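Does Shuffling the Table Help? Start-Pose Randomization in a Simulated Pick Task
Bayu Tjoa and Gaëtan Delorme
Project report, September

3. Method

Our original plan was to compare four policies on six tasks. Our supervisor read this, put down her coffee and asked how many computers we had. The report you are reading compares two policies on one task.

Both policies use the same network and the same 400 demonstrations, collected in simulation with a two-armed robot. Policy A was trained with the objects always starting in the same places. Policy B saw them shifted and turned at random before every episode. The instruction is always to pick up the yellow cup. The sponge and the bowl are there as distractors, a job they perform extremely well.

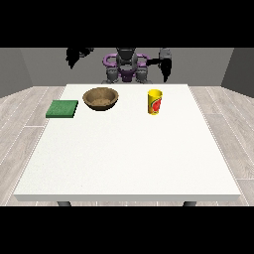 We ran 840 test episodes per policy, half with the fixed layout and half with a random one. A run counted as a success if the cup ended up clear of the table and stayed in the gripper for 2 seconds. An earlier version of the rule left out the second part, and for one happy afternoon our robot was the best cup thrower in the department.

4. Results

On the fixed layout Policy A won comfortably. On random layouts it mostly reached for the spot where the cup used to be, closed its gripper with great confidence and lifted nothing. Policy B was slower and a bit clumsy everywhere, but it did go where the cup was. Its typical failure was hitting the bowl on the way past.

We threw out one full batch of runs after finding that Joltier, our logging script, had been saving every episode under the same file name. All results above come from the rerun.

5. Limits

We tested one cup, one room and one kind of lighting. We did not vary the distractors, and we have no idea how either policy would do on real hardware. Gaëtan would like it noted that he wanted to vary the distractors. Bayu would like it noted who wrote Joltier.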